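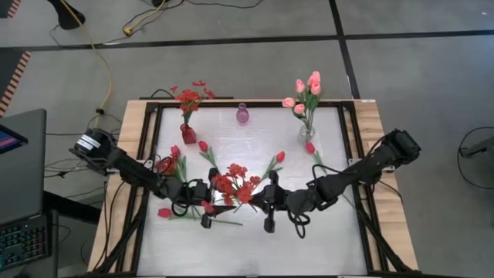 July, Drernville bench, flower task

Continuing the vase set. Target for this task is 2,000 episodes, and the count stood at 1,130 when we started after lunch. Mojtaba Nikzad on the leader arms, me on resets and labels.

Instruction text for this block is "put the flower in the vase", with the color filled in per episode. Loose stems get scattered by hand between episodes. I don't want them laid out neatly, the last Durkberg batch was too tidy and the policy only ever reached for stems that pointed the same way.

Tulips are easier than the small red ones. The small ones have thin stems that slide along the finger pads, and the bunch tangles when two come up together. Mojtaba's way is to hold the bunch with one gripper and separate with the other. It is slower, but I am keeping those episodes and tagging them "bimanual" so Chathurika can filter on it.

Wrist views checked at the 100 episode mark. The foliage on the big tulips takes up a lot of the picture when the gripper comes in low on the stem. Blooms go out of the top. The head camera has to carry the rest.

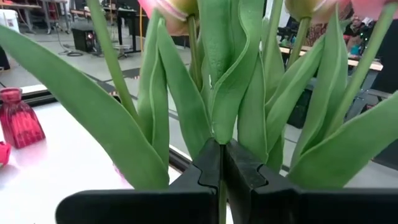 Problems

1. Glare on the white top. It washes out in the wrist views under the overhead lights. Exposure is locked now, value written in the Mazurek config. Do not put it back on auto.

2. Glass vases. The clear one is the hardest to see against the surface. Chathurika Samarakoon asked for more starts with a stem already lying close to it, so the approach has to go past the glass without knocking it.

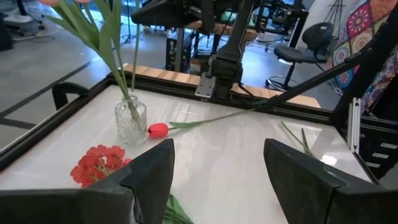 We agreed to mix those starts in with the ordinary ones and tag them "near vase". If the vase tips, stop and mark the episode failed. Don't stand it back up with the arm, we have no label for that yet.

3. Two episodes dropped for a gap in the right wrist timestamps. Restarted the Inden logger at 3:40, fine after that.

To do: upload tonight, replay a handful of the bimanual ones, ask Chathurika whether she wants the purple vase as a target or only as a distractor.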